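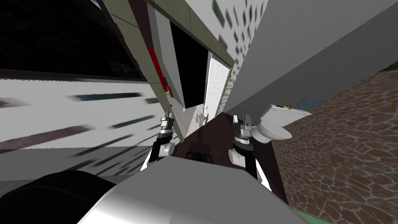
# Kiserberg Jump Log: data card

9 comments | 2 shares

Version date: March 23, 2024

## Contents

The log holds 2822 jump attempts from singles skating events held at the Kiserberg and Cerside rinks. Of these, 2218 have a complete set of judges' marks. The remainder have the base value only.

One row is one attempt. Jumps inside a combination get separate rows that share a `combo_id`.

## Fields

- `event`: event code
- `segment`: `short` or `free`
- `jump`: standard code, e.g. 3Lz, 2A
- `under`: rotation call, blank if none
- `edge`: edge call, blank if none
- `goe`: grade of execution after trimming

## Known problems

Edge calls from Cerside were typed in from paper sheets. Two events there have no `edge` values at all; do not read the blanks as clean takeoffs. Falls are recorded per jump, so a fall on the second jump of a combination does not mark the first.

## Loading

Files are UTF-8 CSV with a header row. Sima reads them directly. Skuvix needs the `combo_id` column set to text or it drops leading zeros.

## Comments

**axel_out:** Is the bonus for second-half jumps included in the base value?

**rinkside44:** No, it has its own column in the free skate files.

**axel_out:** Found it, thanks. Should be in the field list.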